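Filed under: Farm & Country / Dogs / Local Business

199 shares 2 comments

Binellow Farm to Open Year-Round Dog Boarding in Former Lambing Barn

PAKVILLE — Binellow Farm will begin boarding dogs through the winter starting in November, ending the seasonal closing that has been in place since the kennel opened. The farm is also changing its daily schedule so that guest dogs and the farm's own working dogs are fed and walked at the same times every day.

Until now, Binellow has taken in dogs only from April to October. The kennel building has no heat, and the farm needed its other buildings for sheep and hay. Last season it boarded 127 dogs for a total of 1,183 nights, and most of the calls it turned down were for Thanksgiving week and the end of December.

The winter kennel is in the east half of the old lambing barn on Budeck Road. The flock was moved to the newer barn by the creek in June, and work on the east half began soon after. It now has insulated walls, a sealed floor with drains, radiant heat and a door leading straight out to a fenced yard. The west half is still used for hay storage and is not open to customers.
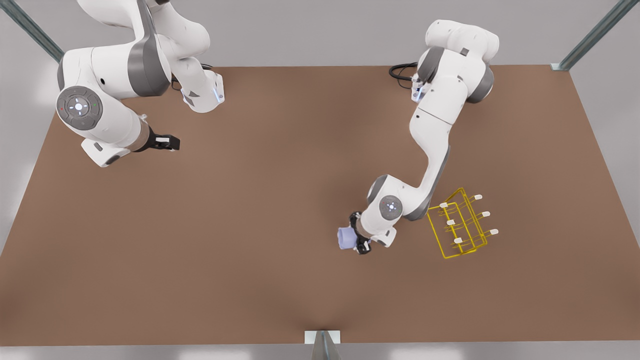

Rendering: two white robot arms along the far edge of a brown tabletop, from overhead.

"People go away in winter too, and we were telling them no for five months," said Ravindra Dubey, who owns the farm with his wife. "The barn was sitting half empty after the sheep moved. It made sense to put the money there before we did anything to the summer building."

Guest dogs will be let out at 6:30 a.m. and fed at 7. The morning walk goes along the lower pasture fence and back by the pond, unless the pond path is iced over, in which case dogs are walked on the lane. There is a second turnout at noon, an afternoon walk at 3:30 and supper at 5. Last turnout is at 9 p.m. Dogs that do not get along with others are walked alone and have their own section of the yard.

Dubey said the fixed schedule came out of a busy summer, when the farm had family staying in the house and boarders in every run. Meals slipped later and walks were sometimes combined. The two border collies that work the flock stopped settling at night, and several boarders left food in their bowls.

"We put everybody back on the clock in September and it quieted down within the week," he said. "Dogs want supper when they had it yesterday."

Ankit Sisodia has been hired as kennel manager and will live in the apartment above the tack room. Sisodia spent six years at a boarding kennel and grooming shop before coming to Pakville and has handled the weekend shifts at Binellow since spring. He will be on the property overnight whenever there are dogs in the kennel — something the farm could not offer before.

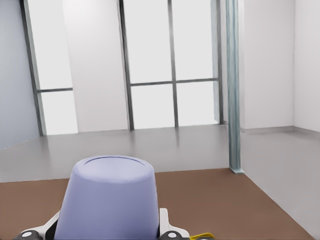
Owners are asked to bring their dog's regular food, measured out by meal if possible, and one blanket or bed that can go in a washing machine. The farm keeps a plain kibble on hand for dogs that run out. It comes from Subramaniam Feed & Grain in town, which also supplies the sheep ration and the straw. Medication can be given with meals at no added charge. Injections need to be arranged with Sisodia ahead of time.

All dogs must be current on rabies, distemper and kennel cough vaccines, with paperwork from a veterinarian. Puppies under five months will not be accepted this winter. Females in heat cannot be boarded at any time of year.

Drop-off and pickup will be from 8 to 10 a.m. and from 4 to 6 p.m. The gate on Budeck Road stays closed outside those hours — there are sheep on both sides of the drive until the ground freezes, and drivers are asked to latch the gate behind them even if they are only going in for a minute.

Rates for the winter kennel will be the same as for the summer building. Second dogs from the same household are half price if they share a run. The farm will hold holiday dates with a one-night deposit, which is returned if the booking is canceled at least two weeks ahead.

Customers who boarded a dog last season can reserve first, through the end of October. Remaining places will then open to new customers, who should plan on a short visit with the dog before the first overnight stay. Visits are held in the afternoon, after the 3:30 walk.

The summer kennel will close as usual for cleaning and repairs. New fencing is planned for its outside runs before it reopens in April.

About Binellow Farm

Binellow Farm raises sheep and boards dogs outside Pakville. It sells lamb, fleeces and a small amount of hay from the farm.

Contact: Ankit Sisodia, kennel manager, Binellow Farm, Budeck Road, Pakville

Tags: dog boarding, kennels, sheep farms, Pakville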